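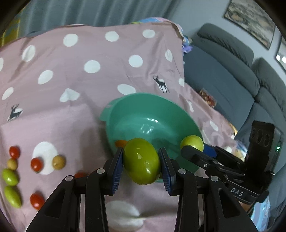

Ticket 200-37, opened 20/10/2020. The Westerberg site reports that the Rasuvix stock system is rejecting delivery entries for the fresh produce store. Staff receive the message "Item class not found" after pressing Save. The fault affects loose fruit only, such as the round yellow-green fruit at the rim of the bowl, and entries for boxed goods are accepted as normal.

Status: Resolved
Priority: Medium
Site contact: Westerberg goods-in desk

Update 1
The service desk repeated the fault using a test account. Error 47 is recorded in the log each time. Restarting the terminal made no difference.

Update 2
The item class list held at Westerberg was compared with the master list at Direll. The class "Fruit, loose" had been renamed on the master list, but the local copy still carried the old name. The nightly update from Werkov had stopped with a full disk warning.

Update 3
Old log files were removed and the update was run by hand. It finished in 30 minutes. The site was asked to sign out of all terminals and sign in again before making further entries.

Update 4
The site confirms that loose fruit can now be saved. Deliveries written on paper during the fault must be entered by the site under their original delivery numbers.

Further action: disk space at Werkov to be reviewed in December under a separate ticket.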